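Gallery: Dresano pick-and-drop kit, rental unit, first look

7/31/24 — updated, more notes than pictures so far. Rest goes up when I get to it.

Quick intro for anyone who landed here from the Teuber thread. The Dresano is a rental kit: one small arm, two-finger gripper, wrist camera, a tablet, a stand, and a box of cables nobody labeled. You pay by the month, Ilerer ships it, you ship it back. We took it for sorting empties at our place. Leanne Gosling set it up, I wrote stuff down. Gerd Lenz at Ilerer answered the phone when we got stuck, which was twice.

We are a small drinks distributor. Returns come in mixed and someone has to stand there. That someone is usually me. So no, not neutral.

**What we wanted**

Clear bottles out of the mix and into a bin. Nothing fancy. No glass, no cans for now. The Clodetti unit we tried in June did cans fine but crushed anything thin, and the software wanted a login every single time you woke it up. Sent it back early.

**Unboxing + setup**

Two cartons, both heavy. Foam is decent. Quick start sheet is one page and skips the part where you set the gripper width, you have to go find it in the tablet under Tools, then Hand, then a little gear icon. Took Leanne 40 minutes from opening the box to first movement. Would of been half that with the gear icon on the sheet.

Base clamps to a table edge. Two clamps supplied, get a third if your table is thin.

**Teaching the drop**

You move the arm by hand to where you want it, press the button on the wrist, done. Drop point saved. Then you tell it how high to hang over the bin. Default is way too high, bottles bounce off the rim. We went down in small steps untill it stopped happening. The number that stuck was 12 cm over the rim.

Open speed matters too. Slow open and one finger lets go before the other, so the bottle swings out sideways. Set it to fast and leave it. 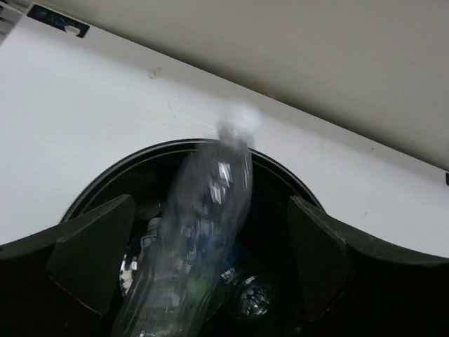 *Drop over the black bin, wrist cam view — fingers wide, clear bottle on its way in with the others.*

The wrist cam is part of the kit, you don't pay extra. It saves a still every time the hand opens, if you switch that on (Log, then Stills). Handy when something lands on the floor and you want to know why. Eats storage though, clear it out at the end of a shift or the tablet gets sluggish.

Motion comes out blurry at the drop. Fine for checking, don't expect catalog shots.

**Numbers from the trial**

1,516 picks logged on the tablet. That's every attempt, good and bad, including the first batch when we had the height wrong. The tablet doesn't split out misses in a way I trust, it calls a pick "complete" when the hand opens, wherever the bottle ends up. Asked Gerd about this. He says it's on the list.

Speed is slower than me. Also it doesn't go to lunch. Make of that what you want.

**Stuff I liked**

- Gripper pads. Wipe clean with a damp rag, sticky soda and all.
- Stop button is big and where your hand goes.
- Quiet. You can take a phone call next to it.
- Bin swap mode — arm parks off to the side while you change bins, tap to resume. Picks up where it left off, no reteaching if the bin goes back in the same spot. Put tape marks down.

**Stuff I didn't**

- Clear bottles on a pale surface confuse it under bright light. Moving the lamp helped more than any setting did.
- Doesn't know when a bin is full. There's a counter you can set by hand but bottle sizes vary so it's a guess.
- Flattened bottles. It goes for the middle, gets a poor hold, drops early. We pull those out first now.
- Power lead is too short. Plan on an extension.
- The tablet stand wobbles. Minor but it bugs me all day.

**Support**

Called twice like I said. First time was the gripper width thing. Second was the arm refusing to leave park after a bin swap, turned out the wrist connector was loose. Gerd had us reseat it over the phone, 5 minutes. No ticket number, no hold music. Good.

Email is slower. Sent one about spare pads and got the answer two days later, with a price list for a different hand attached. Resent, got the right one.

**Who it's for**

If you've got one kind of item, one bin, and a corner of a table, worth the month. If you want four bins and a color sort, look at the bigger Teuber setup, or wait. The Dresano can store more than one drop point but switching between them by what it sees is still marked beta in the menu and we didn't get it to behave.

Leanne wants to keep it another month and try it on small cartons. I want the lamp sorted first. Probably do both.

**To add**

- Pads after a full month of use
- Table clamp setup, with the third clamp
- The loose connector, if I can get a clear shot of it
- Side by side with my own sorting speed (Leanne's idea, not mine)

Questions go in the comments. I check them in the evening, mostly. If it's about pricing ask Ilerer direct, ours was a trial rate and I don't know what they charge now.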